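10/20/25, Nernstead, bimanual cell

Finger swap and controller check before we commit to the parts order. Ayten Türkmen on the leader arms for most of it, me on the logging machine. Same white board as last week, lights unchanged.

Wrist view, fixed view, wrist view: 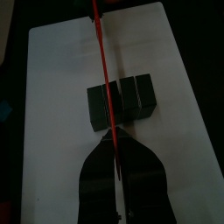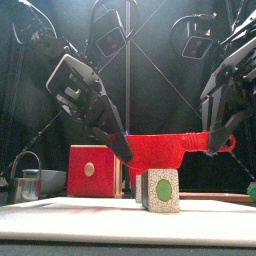
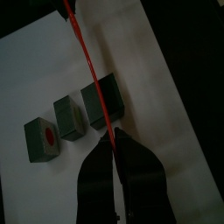
Started with the fingers. Question is whether we keep the Gadov set or go back to the short ones that came with the grippers. Gadov fingers are 135 mm from mounting face to tip. The longer reach keeps the wrist camera housing away from the board on low grasps, and the short ones have been hitting clearance warnings on anything flat. Downside is flex. Squeeze hard on something off center and the tips open out before the base has finished closing.

Did 7 grasps with each set on the small block, same start pose, same operator. Both sets picked it every time, so the block is useless for choosing between them. Should have seen that coming and begun with something awkward. The difference was in how the block sat once it was up. Short fingers held it square. Gadov fingers let it rotate a little in the pinch on the off-center grasps, and Ayten had to set it down and go again if she wanted it placed straight.

The funnel told us more. Handing it between arms, the long fingers are clearly better. With the short set the two wrists get close enough together that the collision check slows both arms down, and Ayten said it felt like pulling through mud on the leader side. With the Gadov set she could come in along the handle with one arm and leave the other at the bowl without thinking about wrist position. The slick plastic is a problem with either set. Tried rubber tape on the pads of the short fingers. It helped for a while, then the tape crept toward the tip and left glue on the pad. Cleaned off with alcohol. Don't bother with that tape again. If we want grip, order the molded pads.

Found when changing over: the Gadov screws are a hair longer than the originals and bottom out before the finger is tight. One finger was moving at the base and I blamed flex for it until I put a key on the screw. Washers fixed it. The funnel runs done before the washers went in are marked bad in the log, please don't use them for anything. I reran the block grasps afterward, so the numbers above are good.

Cameras

Wrist exposure had been on auto. On the white board it pulls everything dark down to nothing, and dark objects turn into a silhouette with no usable edge. Locked exposure on both wrists and raised it a step. Edges on the dark blocks are readable now. The board clips a bit where the light is strongest but there's nothing there we need.

White balance is still on auto because the setting doesn't stick after a restart. Need to look at whether the driver is ignoring the config file or whether we're writing it to the wrong device. They come up in different order depending on which hub powers first, so I suspect the second.

With the long fingers the tips land farther up in the wrist image than before. Fine for seeing the contact, but the old crop cuts through the working area. New crop saved under the wrist profile. Anyone training on January data together with this has to recrop one or the other. I'd recrop January.

Overheads are untouched. Checked the calibration against the corner marks and left it alone.

Controllers

Ran the Ateş controller against our Trindmont build, Gadov fingers only, same operator. I didn't want to change fingers and controller in the same comparison, and there wasn't time to do both sets.

Trindmont build: smooth on free motion, lags when the leader stops suddenly. The follower carries on past and comes back. Measured 2 mm of overshoot at the tip on a straight downward move. That is enough to knock a small block when coming in beside it.

Ateş: stops dead, no overshoot I could measure. Free motion is rougher and there's an audible buzz from the shoulder joint when the arm is stretched out. Turned the damping down as the manual suggests and it got worse. Turned it up and it got better but the leader felt heavy. Left it at default for the rest of the session.

Ayten preferred Ateş for placing and Trindmont for everything else. She did 7 handovers on each for timing, but I forgot to reset the clock on the first log and the times on the Trindmont runs are mixed in with setup. Not reporting those. To be repeated.

Gripper force reading is offset on one side with both controllers, so it's hardware or the zeroing routine. It reads a small positive value with the fingers open and nothing in them. I zeroed it by hand and it had drifted back by the end of the session. Could be the motor warming up. Tülin Kocabaş saw something like it on the other cell and has a script that re-zeros at every homing. Asked her for it.

Also ran into the gripper cable getting tight when the wrist goes past its usual range toward the pole. Nothing pulled out. Rerouted it with more slack at the elbow and put a soft limit on that joint for now. The limit is in the local config only, not pushed, so it'll be gone if someone does a clean checkout. Needs a proper entry.

Where this leaves us: keep the Gadov fingers for two-arm work. I would not throw out the short ones, they're still better for square placing and we've got a task coming where that matters. Changing over is quick with the washers already on the screws. Washers are in the lid of the finger box.

Controller not decided. Overshoot on the Trindmont build might be fixable with the filter settings, which haven't been touched since the arms were mounted. I'd like to try that before we rewrite the logging to suit Ateş, because the message format is different and it would take the better part of a week to move everything.

To do:

- get re-zero script from Tülin, try it on the side that drifts
- repeat handover timing on both controllers, clock reset first
- filter settings on the Trindmont build, log the stop test each time
- quote for molded pads in the Gadov fit
- check device order for the wrist cameras by serial
- push the joint limit or take it out
- grasp test again with something harder than a block (pitcher handle? Ayten thinks the bowl rim)

Arms parked and brakes on. Gadov fingers left mounted on both sides, Ateş still loaded on the controller PC, so switch back before running any of the old scripts.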